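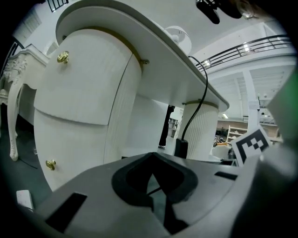
Does the Rullov have enough top for two people to sit at it, or is it really a hallway table with drawers? A reader left that question under our desk roundup in February, and it was a fair one to put to us, as we had only covered rectangular desks there.

It is closer to a hallway table. One person can use it comfortably for makeup, mail or a laptop. Two people could share it for a cup of coffee. We would not buy it as a shared desk.

## What you get

The Rullov is a white console with a curved top, sold by Moldovan for $259. One end rests on a fluted round column that holds two drawers, one above the other. The other end rests on a narrower fluted leg. Both have a thin gold-toned band near the top, and the drawers have small brass knobs.

It arrives in two cartons. Ours took 11 days. The column comes already assembled and is the heavier carton, so have a second person there if you have stairs. The top was wrapped in foam sheet with cardboard corners, which is an odd choice for something without corners, but it was undamaged.

## Assembly

Moldovan's leaflet says half an hour. It took us more than 40 minutes, most of it spent with the narrow leg. The leg has to be turned so that its bracket lines up with the holes under the top, and the fluting makes it hard to tell when you have it square. Mark the bracket position on the underside in pencil first.

The bracket screws go in from below. Some are close to the column and a normal screwdriver handle bumps against it. A stubby one works. The hex key in the bag was soft and we stopped using it after the second bolt.

Set the table on its top, on a blanket, to do all this. The leaflet shows it being built upright, and we tried that first. Don't.
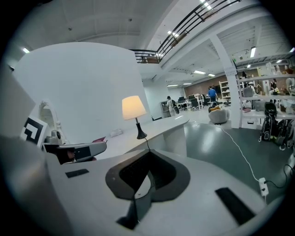

**Puvbridge Home Review | Furniture & Lighting Team**
Saturday, October 19, 2019

## The top

The finish is smooth and wipes clean with a damp cloth. Coffee left overnight came off. Ballpoint did not come off completely, and we were left with a faint line that a melamine sponge took down to almost nothing. The sponge also dulled that patch slightly.

The edge is rounded over and comfortable under the forearms. This was the best thing about using it as a desk. Square edges on cheaper consoles dig in after an hour, and this one doesn't.

The curve costs you usable space. A monitor has to go at the wide part, and then there isn't much left for anything beside it. A laptop is fine. Notebooks and papers tend to end up over the drawer end, where they are easy to reach.

## The drawers

They are deeper than they look from the front, 14 inches at the middle, with curved fronts and straight boxes inside. You lose a strip of space on each side where the box doesn't follow the column. Hairbrushes, chargers and small bottles fit well. A sheet of letter paper lies flat in the lower drawer but not in the upper one.

The runners are plain metal without soft close. The upper drawer ran well from the start. The lower one rubbed until we loosened the runner screws, pushed the box to the left and tightened them again. The knobs are small and set off to one side, and anyone with stiff hands will want to swap them for something larger. They use a standard machine screw.

Dust collects in the fluting. A dry paintbrush gets it out faster than a cloth.

## Lamps and cords
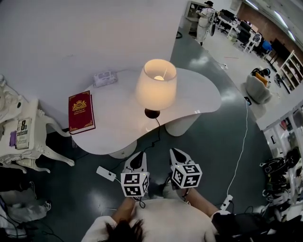 A table lamp suits this kind of top, and it is where most buyers will notice the main omission. There is no cord hole, no clip and no channel under the top. Whatever you plug in has a cord that goes over the edge and down to the floor in plain view. A black cord on white furniture shows from across the room.

We used a Gisham lamp with a cream fabric shade. The shade gives a warm light and is open at the top, so some of it goes up to the ceiling. It is good for the evening and a little weak for reading at the far end of the table. The switch is on the cord, and on the Rullov it ends up hanging just below the edge, which suited us.

Adhesive clips under the top held for the whole test and hid most of the cord. Put them behind the narrow leg and run the cord down the back. A white extension cord would help too. Keep the slack short, or it gets caught by a foot.

The table doesn't wobble with a lamp on it. If you lean on the long side between the supports, the top gives slightly and the lamp moves with it. Pushed back against a wall it was steadier.

## Next to other furniture

The gold bands are quieter than they look in the catalog. We had expected them to clash with carved white pieces and they didn't. The white is a cool white, though, and next to cream or ivory furniture it looks blue. Ask Moldovan for a finish sample, which they mail free.

## Should you buy it?

Yes, for a bedroom or an entry where it will hold a lamp, a few books and the contents of two drawers. At $259 the finish and the edge are better than we expected. For daily desk work, a rectangular desk at the same price gives you more room.

**Good:** rounded edge, wipeable top, drawer column arrives assembled

**Less good:** no cord hole, lower drawer needed adjusting, poor hex key

**Returns:** Moldovan takes it back only in the original cartons, so keep both until you are sure about the color.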